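Eyeglass case

An eyeglass case is a rigid or flexible container for storing and carrying spectacles. Its main purpose is to keep the lenses from being scratched and the frame from being bent while the glasses are not worn. Cases are sold separately or supplied with a new pair by the optician.

Types

The hinged hard case, also called a clamshell, has a lid and a tray joined along one long side. The shell is usually stamped metal or molded plastic with an outer covering. A spring in the hinge holds the lid shut and, past a certain angle, holds it open. Rectangular shells with rounded corners fit most frames; deeper shells are made for wraparound sunglasses.
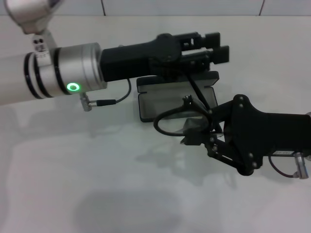 Soft cases include the slip-in pouch, open at one end, and the drawstring bag. They weigh less than a hard case and resist scratching, but give little protection against crushing. Semi-rigid cases have a stiffened panel on one or both sides and close with a flap or zipper. Folding cases, triangular in section when in use, collapse flat when empty.

Construction

A hard case consists of the shell, the hinge, the outer covering and the lining. Linings are commonly flocked fiber, felt or microfiber. Grit caught in the lining can mark a lens, and linings are cleaned with a soft brush or a strip of adhesive tape. The inner length must exceed the width of the folded frame, and the inner depth must clear the nose pads and the crossed temples.

The Erkberg pattern is a shallow clamshell with a tray lower than its lid. It is named for the workshop where Damián Troncoso drew the first version. The later Rotmont pattern has equal halves and a stiffer spring.

Placing glasses in the case

The temples are folded, left before right on most frames, and the glasses are laid in the tray with the lenses facing up. The fronts of the lenses then do not rub against the lining. The lid should close without pressure. If it does not, the frame is too deep for the case or a temple is not fully folded. A cleaning cloth is placed over the lenses or beneath the frame. Thin oval rims bend easily and are held at the bridge during insertion.
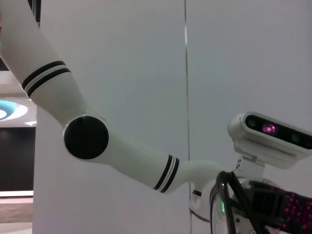

White jointed arm with black stripe bands and a camera module above the wrist.

Wear

The hinge is normally the first part to fail. A weak spring lets the lid open in a bag, and a case in this condition is usually replaced. Coverings tend to crack along the hinge line and lift at the corners. Lifted edges can be reglued if the shell beneath is sound.

See also

Lens cloth
Spectacle frame
Temple (eyewear)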